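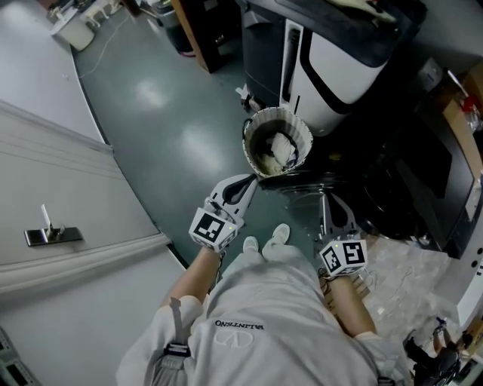 4. Before each recording session

The Jevard hand-held grippers record where your hands go, and they can only do that well if every session starts the same way. The rules in this section apply to all household tasks in the Nerkard program, laundry included. Stand with both feet on the floor and hold the grippers out in front of you. For a laundry task, start with the finger tips close to the basket and the green light showing on both marker cubes. Sleeves must stop short of the cubes.

4.1 Clear and check

1. Walk the route you will take during the task. Move cables away from it or tape them down.
2. Close the doors you don't need.
3. Wipe the marker cubes with a dry cloth. Do not use spray cleaner on the printed faces.
4. Open and close each gripper three times. The fingers should meet along the full length of the pads.
5. Check that each cube is tight on its mount. If one turns under light pressure, stop and go to Section 7.

CAUTION: Do not reach into a drum that is turning, or into any appliance that is running. Switch it off and wait for the drum to stop.

4.2 Start position

1. Stand at arm's length from the first object.
2. Look down at your hands until both cubes are in view.
3. Hold still for four seconds -- longer is fine, shorter is not.
4. Begin the task at your normal speed.

NOTE: Shiny floors and glossy appliance fronts can throw glare onto the markers. If tracking drops out, turn a little to one side and repeat steps 2 and 3.

4.3 During the task

Keep both grippers in your hands until the task is finished. If you drop an item, pick it up with a gripper and carry on. Don't restart for small mistakes. Do restart if a cube has been knocked, or if a light goes out.

Never lift more than one wet towel at a time. The finger mounts are rated for 1000 grams.

4.4 Privacy

Put away mail, family photos and medicine before you record. If another person walks in, end the session and mark it "257" in the Stiltulitz log. Sessions with that code are deleted without review.

Revised 2022-08-01

Print this page | E-mail this page
3 shares | 3 comments

Comments

figueiredo_lab
Is the hold in 4.2 needed again after a battery change? We've been doing it to be safe.

mtk
Yes, any time the lights have been off. It's in Section 6 but should be repeated in this one.

dryer_sheet
The dry cloth rule is a good one. I used glass cleaner on mine and the black squares went gray at the corners. Had to order a new set of faces.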